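Flototum
@flototum · 25 June 2021

I want to write a small thread about learning to bake rye bread in a country where the flour bag is never the same as in your grandmother's recipe. I have made every mistake at least 2 times, so please be patient with me.

First, the starter. Mine lives in a glass jar and I feed it in the evening with equal weights of rye flour and water. I began it in December, in a cold kitchen, and it took much longer than the books promise.

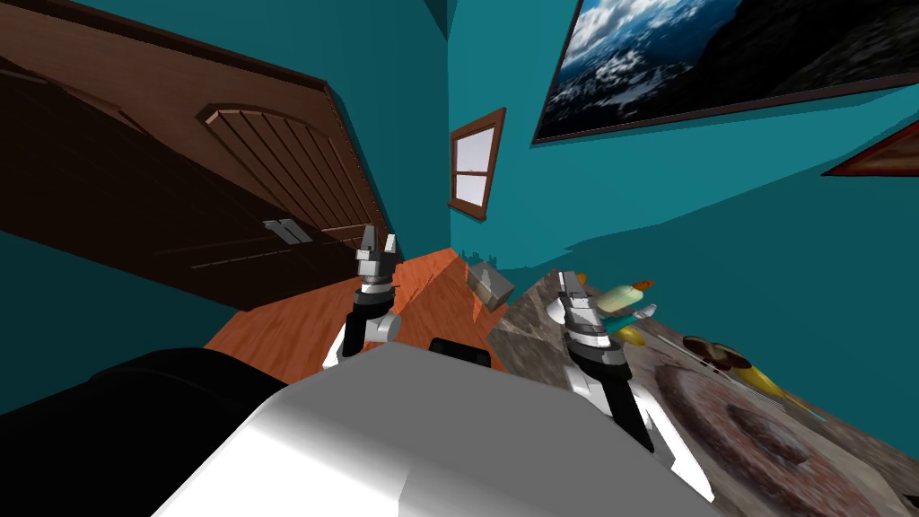 After the feeding I leave it on the shelf until morning. If it smells like sour apples, I am happy. If it smells like nail polish, it is hungry and I feed it again before I bake.

Second, the flour. I buy the dark one from Stuvach, because it drinks a lot of water and the crumb stays soft for days. With the lighter one from Branitham my dough was always like soup.

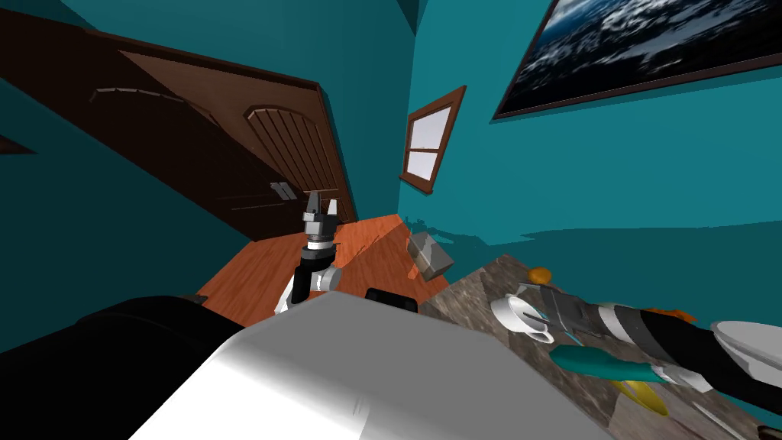

Can you knead rye dough like wheat dough?
I would not try - it only sticks to your hands. Mix it with a wet spoon until you see no dry flour, then stop.

Third, the waiting. I put the dough in the tin, smooth the top with a wet palm and cover it. When small holes open on the surface, it goes into the oven. In summer this takes me 3 hours, in winter I stopped looking at the clock.

And please do not cut it warm! I did this with my first loaf and the knife came out covered in glue. Now I wrap it in a towel and wait until the next day.
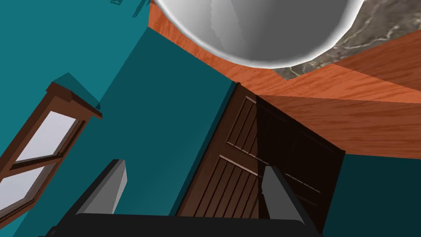
Teal wall, orange wood, gray marble.

Next week I will try the version with caraway and a spoon of molasses. If you bake with rye too, tell me what you do with the old starter, I have too much of it.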